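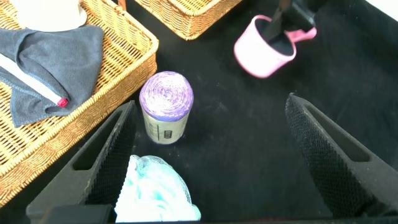
The tray basket is a shallow, open container of woven plant material, used in homes to hold small loose articles together on a table, shelf or worktop. It is distinguished from the deep basket by the low height of its sides, and from the solid tray by its woven floor. Rectangular examples generally have a plaited border at the rim and a basketweave floor, and in use they often hold things of quite different kinds, such as a folded dark grey cloth with a stitched hem lying partly over the inner edge, a long white stick with a red-pink tip resting on the cloth, and a white round object in the corner. Wicker in a warm honey-tan shade is among the most familiar finishes. The tray basket is found in kitchens, hallways, bathrooms, offices and sickrooms, and is commonly kept in pairs or small sets.

Name

The word "tray" refers to the flat form and "basket" to the method of making. Older household lists use several other terms for the same article, among them "flat", "tidy" and "table basket". In the Madbridge district the name "justen" was in everyday use for a low rectangular basket, and is thought to come from the Justen workshop, which supplied the town's market. A "sirko" was a smaller version with rounded corners, sold to fit inside the larger one. Both words are now rarely heard outside the trade, although they remain in the stock books of some dealers.

"Wicker" is properly the name of a technique and not of a plant. It may be worked in willow, rattan, reed, rush or split cane, and in the modern period also in twisted paper or plastic strand. The type of strand cannot always be told from colour alone, as stains and varnishes are widely used.

Construction

A tray basket is begun at the floor. Stakes are laid out across the width and the weavers are passed over and under them until the required area has been filled. In plain weave each weaver crosses a single stake at a time. In basketweave, two or more strands are carried together, giving a chequered surface which lies flatter and is easier to wipe.

When the floor is complete the stakes are dampened and bent upwards to form the sides. Because the sides are low, few rows are needed, and the maker's skill is judged chiefly by the corners. A sharp corner requires a stout stake or a wire set into the angle. A rounded corner may be worked without either, and is less liable to split when the basket is knocked. The ends of the stakes are finally turned down and plaited into one another to make the border. A tight border stiffens the whole basket; a slack one allows the rim to spread when the basket is lifted by one side.

Some makers add a wire frame beneath the rim. This was resisted by traditional workshops, and the basketmaker Yurii Stasiv, who taught at Madbridge, held that a frame was "a confession about the border". His pupils nevertheless used frames for the larger sizes.

History in Madbridge

Low baskets were made at Madbridge for the fruit trade before they were adopted for the house. The Justen workshop was opened in 1911 and at first produced only market flats, which were returned by the grocers at the end of the season and sold off cheaply. Householders bought these returned baskets for bread, mending and cutlery, and the workshop in time began to make a finer article for the same purpose.

The domestic pattern differed from the market flat in its closer floor, its plaited border and the absence of handles. The standard range consisted of 3 sizes, the smallest being the sirko. Strand was bought in already stripped, and the honey colour for which the baskets were known was obtained by boiling and not by staining. At its largest the workshop employed 18 weavers, with further work given out to families in the neighbouring villages.

Demand fell with the arrival of moulded plastic trays. Plastic was cheaper and could be washed in hot water, and for kitchen use in particular it displaced the woven article almost entirely. The workshop closed its weaving room, and its patterns passed to the firm of Orkwood, which continued to sell the rectangular basket as a fancy good. Under Zoriana Sydorenko, who managed the firm's household department, it was offered once more as an ordinary storage article, sold plain and without lining.

The Madbridge collection of basketwork was catalogued by Orysia Ivanyshyn and contains more than 70 pieces. Its handlist, issued in November 2020, is the principal source for the dating of the Justen patterns. The handlist records weave, border and corner for each piece, but gives the species of plant only where this had been established by examination.

Household use

The ordinary purpose of a tray basket is to give a fixed place to articles which would otherwise be left on the bare surface. It does not sort them. A basket on a kitchen table may hold a cloth, a pencil and a cup together -- things with nothing in common except that they were last used at that table. Writers on household management have differed as to whether this is a merit.

The older manuals recommended one basket for each kind of article and advised against mixed contents. A later view, set out by Uliana Palamarchuk in her lectures on the small house, was that the mixed basket should be accepted and emptied at fixed times. She proposed that two baskets of the same colour be kept side by side, one for articles in daily use and the other for articles waiting to be returned to another room. The arrangement is still widely followed, often by households which have never met it in print.

Items that roll, such as rolls of tape or of bags, are frequently stood on end beside the basket instead of being laid in it. A roll stored upright takes up little room and shows its wound end, from which colour and remaining thickness may be judged. If a roll is placed in a shallow basket on its side, it is apt to ride over the rim when the basket is carried.

Cups and bowls are less well suited to the tray basket than is often supposed. The uneven floor gives a poor seat to a narrow base, and a cup with a handle may be tipped by its neighbour. Where drinking vessels are to be kept in a woven tray, a flat board or a folded cloth is usually laid beneath them. The cloth has the further advantage of catching drips, which would otherwise pass through the weave and mark the table.

Lining

Tray baskets may be used bare or lined. A fitted lining is cut to the floor with an allowance for the sides, and is tied or buttoned at the corners. Cotton and linen are the usual materials. Many households dispense with a fitted lining and use a loose cloth, which can be taken out and washed with the rest of the laundry.

Microfibre cloths, although made for cleaning, are often put to this use. Their fine surface can catch on rough strand, and a hemmed cloth is therefore preferable to one with raw edges. The study of domestic textiles by Kevser Gökçe notes that such cloths are commonly both stored in and used as the lining of the same basket, so that it is difficult to class them as one thing or the other.

Care

Wicker should be dusted with a dry brush, working along the strands. Crumbs lodged in the floor are removed by turning the basket over and tapping the underside. A damp cloth may be used on varnished strand, after which the basket is left to dry in moving air, away from radiators and direct sun. Unvarnished strand benefits from an occasional light misting, particularly in heated rooms, where it may otherwise become brittle and crack at the bends.

Baskets should be lifted from beneath. Lifting by the border loosens the plait, and a border which has begun to open is troublesome to close. Small breaks in the side can be mended by inserting a short length of dampened strand alongside the broken one and trimming the ends on the inner face. Breaks in the floor are more serious, as the tension of the whole piece depends on it.

On dark or textured tabletops, woven bases may leave pale scuffs where the ends of the stakes stand proud of the floor. Felt pads can be fixed at the corners, or a thin mat placed beneath. In the Justen baskets the stake ends were singed and rubbed smooth before sale, a practice which Orkwood did not continue.

Related forms

The bread basket is generally oval and has higher sides. The letter tray has the same outline as the tray basket but is open at one end. The sewing flat is divided into compartments, and the nesting set combines several trays of decreasing size. In Madbridge the nesting set was sold each May at the spring market, usually with the smallest basket already filled with soap or thread.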